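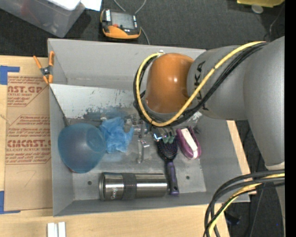
Is the Wadero water softener worth the money?

Forum: Kitchens, Plumbing and Heating

limescale_larry
7 May query, edited to add prices
We moved to Sevgate last August and the kettle furs up in a fortnight. A rep from Wadero came round and quoted for a softener under the sink, plus a service plan at £8 a month. He says it'll pay for itself in 24 months through lower heating bills and less washing powder. I asked him how he'd worked that out and got a leaflet. Has anyone got one and kept proper before and after bills? I don't want to hear that your towels feel nice.

pebbledash
My towels feel nice.
Sorry. We've had ours for three years and I couldn't tell you whether it saved a penny. We changed the boiler the same winter so the bills are useless for comparing. Shower screen is much easier to clean, I will say that.

Katene_owner
I've got the Katene, not the Wadero, but it's the same sort of thing, a resin tank and salt blocks. The payback figures always assume your boiler is already choked with scale. Ours was new. So what was I saving? I also spend more on salt than the brochure said I would. I don't regret buying it but I'd never call it an investment.

MrsTapwater
Quoting limescale_larry: "lower heating bills"
Ask him what hardness he measured. If he dipped a paper strip in a glass and pulled a face, that's not a measurement. Your water company will have the number for your postcode on its website, free. We're on 300 and I'd call that properly hard. If you're well under that I'd save your money and buy a tub of citric acid.

limescale_larry
It was a paper strip. He did pull a face.

dripdrip50
I'll disagree with most of this. Ours has been brilliant. We used to replace the shower head every year and the washing machine element went twice. Since the softener went in, nothing. You can't put all that on a spreadsheet but it's real money.

MrsTapwater
You can put it on a spreadsheet, though. A shower head every year and two elements, set against the price of the unit, the fitting and the salt. I did mine and it came out as a loss — a small one, and I kept the softener anyway as I hate scrubbing taps.

dripdrip50
And a plumber's call-out each time. You've left that off.

MrsTapwater
Fair. Did you pay a plumber to change a shower head?

dripdrip50
For the elements. Come on.

pebbledash
Whatever you buy, leave one tap on hard water for drinking. Our fitter wanted £50 extra for that, and I'd argue it should be in the price.

old_stopcock
What about the magnetic ones? My neighbour has an Arkotitz clipped on his pipe and swears by it. No salt, no plumbing.

Katene_owner
Has your neighbour looked inside his kettle?

old_stopcock
He says the scale is "softer". I've had a cup of tea there and there were bits in it. I'm only passing on what he said.

MrsTapwater
I've yet to see a test of those by anyone who wasn't selling them. If somebody has one, post it and I'll read it.

limescale_larry
Right, I've looked up the postcode and we're on the hard side but well short of MrsTapwater. I rang Wadero and asked for the workings behind the 24 months. They're going to "get back to me". They did offer to drop the first year of the service plan if I signed this week.

Katene_owner
If they can drop it that quickly I'd wonder what's in it. Mine has never been serviced. I put salt in and set the clock when the power goes off.

dripdrip50
Get two more quotes from local plumbers before you sign anything. Even I'd say that.

limescale_larry
Will do. Citric acid ordered in the meantime.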